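Finish notes, December, 4:15 pm

Back on the soap finish trials for the Colldale benches. Picked up where I left off before lunch, so panels one and two were already in the rack and I only had the Justen flakes left to mix. Went with the weaker batch this time, 64 grams to a liter of hot water, and let it sit until it stopped looking like snot (sorry, but it really does).

Sanding went 120, 150, then 200 by hand with the grain. I was tempted to go finer on the last panel and even dug out the 2000 pads, but that's for the lacquer people – soap wants a bit of tooth to grab. Wiped on, waited 10 minutes, wiped off, and did the whole thing over again. The Calari oil test is still tacky at the corners, by the way, so please don't stack anything on it!

I still like soap best for these. The oil goes yellow on me and the Chege wax shows every coffee cup in the building.
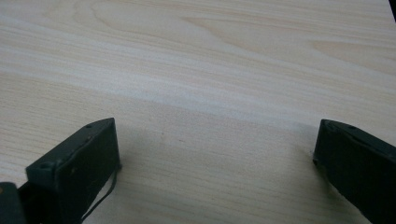 Pale wood, with the arched grain up top and straighter lines lower down. Brighter where the light hits.

To do: water ring test on all three panels, leave a wet glass overnight. Order more flakes, we're down to half a bag. And whoever has my good sanding block, I'd like it back – the cork one with the chewed corner.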